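Robotics Wiki > Faults and Incidents > Perception > Clear-plate fault

Clear-plate fault

The clear-plate fault is the everyday name for a failure in table-clearing robots, in which the arm lowers its gripper onto a see-through dish that its vision system has taken for bare tabletop.

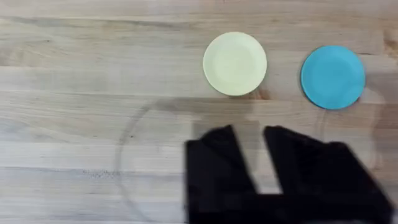

A wrist camera's view of two small plates, one cream and one blue, with the faint rim of a larger clear object in front of them.

The name comes from the Brimanside trials, a long and mostly cheerful run of tests in which a single arm was asked to tidy up after small meals. It has since spread to other groups, and people now use it rather loosely for almost any trouble with glass or clear plastic, though the older hands at Brimanside still like to keep it for plates.

Background

The Brimanside arm carried a two-fingered gripper and a small camera at the wrist. Its software, a package called Nerketico, looked for dishes in two ways: it searched for patches of color that differed from the table, and it checked those patches against a depth reading. For painted or glazed dishes this worked very nicely. A solid blue plate on pale wood is about as kind a target as a robot could hope to meet, and even a cream one, which sits much closer to the color of the planks, gives itself away by its rim and the shadow under its edge.

A clear plate offers far less to go on. The grain of the table shows straight through it, a little softened, and all that may be left for the camera is a thin gray curve. The depth reading tends to pass through the plate and report the wood underneath. Both checks then agree with each other, and both are wrong.

The incident

In November, during a run of 100 clearing attempts, the arm came down on a clear plate 3 times while reaching for something else. The first two contacts were light and were put down to a loose finger pad, which was duly tightened. On the third the plate tipped, slid off the table and broke. Edin Pavlović, who was running the session, pressed the stop button, and the area was swept and checked before anyone went near the arm again. There were no injuries.

Looking back through the logs, Radymyr Tkachuk found that Nerketico had marked the spot as free space every time. He also found 23 earlier frames in which a rim had been picked up as a faint line and then thrown away by a filter meant to ignore wood grain. The filter had been added for good reason — striped tabletops had been producing all sorts of phantom dishes — and it had done its job a little too well.

Causes

The report, written by Lev Zinchenko and dated 27 March 2024, gives the grain filter as the main cause. It adds two others that made matters worse. The gripper's own shadow fell across the table as it came down, hiding what little of a rim could be seen, and motion blur in the wrist view softened the edges further. Rostam Naseri later argued that the shadow deserved more of the blame than it was given, and the question has never quite been settled.

Remedies

The first fix was a simple one. The arm was told to pause above the table and take a still view before its final descent, and to treat any long, even curve as a dish until shown otherwise. A force limit was also set on the downward move, so that the fingers would stop at the first unexpected touch. The pause made each attempt slower, which caused some grumbling, but it has stayed in place.

A later version, tried at Vutolia under Ward Mulder, added a low side lamp to brighten the rims of clear dishes. It helped with thick glass and did rather less for thin plastic. Nerketico's current manual still asks operators to keep clear dishes out of unattended runs.

See also

Grain filter
Hutsuliak contact test
Shadow masking
Transparent object detection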